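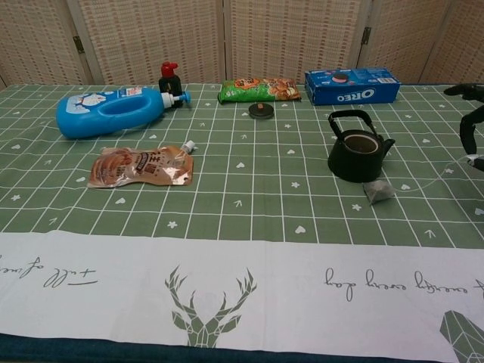

## 4.3 Recording a kettle task by remote control

Complete section 4.2 (leader arm pairing) before you start. The Votier controller must show a steady link.

1. Place the kettle within reach of the gripper, spout turned away from the operator. Leave the lid off and lay it flat on the cloth.
2. Put the small packet next to the kettle. Keep the other items toward the back of the table, in front of the screen.
3. Move the leader arm to the home pose and hold it still until the follower stops.
4. Press **REC**. Wait for one tone.
5. Bring the gripper down over the packet, close it slowly, lift, and release above the open kettle.
6. Pick up the lid by its knob and set it on the kettle.
7. Return to home and press **REC** again. The episode is saved under the next free number.

**Note:** An episode is limited to 2,250 frames. Recording stops at the limit and the file is marked `LONG`. Delete these files before training.

**Note:** The Prerker arm does not send grip force back to the leader. Watch the fingers while closing.

> **CAUTION:** Do not lower the fingers onto the tablecloth while moving sideways. The cloth can be dragged along with everything on it.

> **CAUTION:** Use an empty kettle for all recordings.

8. Between episodes, move the kettle and packet to new positions. Leave the back row as it is for one full set of 23 episodes, then rearrange it.

If the follower lags or stops with error 361, release the leader arm, press **HOLD**, and repeat the pairing in 4.2.

Section revised by Donnie Dow, Jan 30, 2024.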